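What I learned from one year of walking to work

Dec 29, 2019

When I moved to Grillden I had a small plan in my head. I would buy a bus card, sit near the window, and read a book in English every morning until my stop. I bought the card and I also bought the book. The book still has its marker on page 9.

The bus from my street goes first to the old market, then it makes a big circle by the hospital, and only after that it comes down to the river where my office is. In winter it takes forty minutes. One morning in January the bus did not come, and I was too cold to stand, so I started to walk with the idea that it would catch me on the way. It did not catch me. I arrived at the office before it, with red ears and in a very good mood, and since then I have walked almost every day.

The way is 2854 metres from my door to the office door. I know this because my colleague Talha Kazmi measured it for me on his computer, with all the corners included. He lives much farther, in Rirness, and comes by train, and I think he was a little jealous. He told me that in his village nobody walks unless the car is broken. In my town it was the same. My mother still asks on the telephone if I have problems with money.

First there is my own street, which goes up. It is not a steep street but it is long, and in the morning I do not like it. At the top there is a bakery named Quezada where the woman puts the trays in the window at seven. For the first months I only looked. Then in spring I began to go in, and now I must confess that a part of the health which I win with my legs I lose again in this shop. They have a round bread with anise which tastes almost like the one of my grandmother, only hers was harder.

After the bakery comes the part with the gardens. I did not know names of plants before, not even in my own language, and this year I learned many of them from an old neighbour, Trinidad Leiva, who works in her front garden in all weathers. She corrects me when I say them wrong. She speaks to me slowly and I speak to her slowly, because English is the second language for both of us, and I believe we understand each other better than I understand the quick people at work. In August she gave me a bag of plums over the wall, so heavy that I had to carry it with two hands, and I came to the office late and everybody ate plums until lunch.

Then there is the bridge. I want to write something beautiful about the bridge but the truth is that it is windy and the cars are loud. I walk fast there. I have lost one hat.

People ask me what I do about rain. I bought a good coat, I paid 300 for it in the currency of this country, and for me it was a painful amount. But a bus card for the year costs roughly 600, so I tell myself that I still have a profit. The shoes I do not include in this calculation. I have finished two pairs.

What I did not expect is how the walk changed my evenings. Before, I came home with my head still full of the work, and I talked about it during dinner, and I talked about it when I was washing the plates. Now I come home and it has become smaller on the road. Some problems I have solved near the gardens, without trying. Others are not solved but I am too hungry to think of them. I sleep well — this I could not say in the year before.

I do not want to make it sound better than it is. In November I was ill for a week and took the bus again, and it was warm and comfortable, and I was ashamed how much I liked it. On very dark mornings I still look at the timetable. And I see my office friends less, because they go to the station together and talk, while I go alone in the other direction.

For the new year I would like to try the longer way, by Pulamora, where there is a path under the trees beside the water. Trinidad says that it is full of mud until April and that I should wait. I will probably not wait. 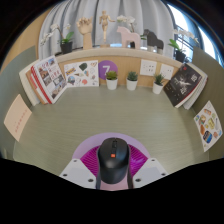 My legs are in order after this year, but my hands and my neck are another matter, and for them I have no good habit yet. At the office I sit from nine until lunch almost without moving, and all the hours I walk cannot repair this completely. I have started to put the telephone far from me so that I must stand up when it rings. A black mouse held before a pale green desk, with its scroll wheel between the two buttons, asks only one finger to move, and the rest of the body falls asleep behind it. If some reader knows a simple exercise for the wrist, which can be done without the colleagues looking, please write it to me in the comments.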